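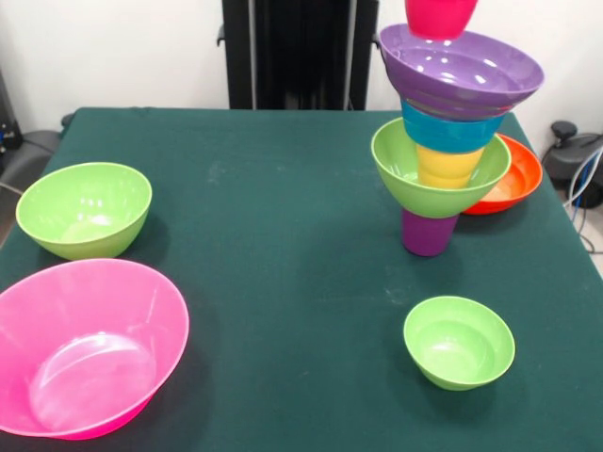
**Kalliopi Grgić**, tableware and storage notes, Stusley Newsletter

**Mixed stacks and why they take up so much shelf**

The purple cup at the bottom of this stack carries a lime-green bowl, a yellow cup, a teal one, a second, larger bowl in lavender-purple, and a hot-pink cup at the top. Cups and bowls alternate in places, which is the least efficient way to store either. A cup set inside a bowl keeps most of its own height, and a bowl set on a cup gains nothing from the cup's depth. It also puts a wide piece over a narrow one, and the lavender-purple bowl has tilted accordingly.

Separating by shape fixes most of this. Bowls of one size nest to the rim and add only the exposed band to the height of the stack. The Vider picnic bowls we keep in the hall kitchen add 7 mm each. Cups depend on taper — straight-sided ones barely nest at all, and strongly tapered ones can jam. If two cups lock, stand the outer one in warm water, fill the inner one with cold, and twist. Do not lever the rims apart with a knife.

Different sizes go in order, widest at the bottom. The large translucent pink bowl at the front left should be the base of any bowl stack in this set, with the lime-green ones above it. Color is no guide to size and can be ignored.

Leena Lehtinen re-sorted cupboard 4 on this basis in January. The contents had filled two shelves and now fill one, with a gap of some 60 mm under the shelf above. She used the spare shelf for the Grultora pitchers, which do not nest and should not be forced to.

Drying matters more once pieces nest properly, as closely fitted plastic holds water between the walls. Leave everything upside down on the rack until the foot ring is dry, then stack. A paper towel between bowls is worth the trouble only for long storage.

Baltasar Domínguez asks that cracked or crazed pieces go in the box by the sink and stay out of the stacks. Replacement cups are listed under item 822 on the supply sheet — please write down the rim diameter along with the quantity.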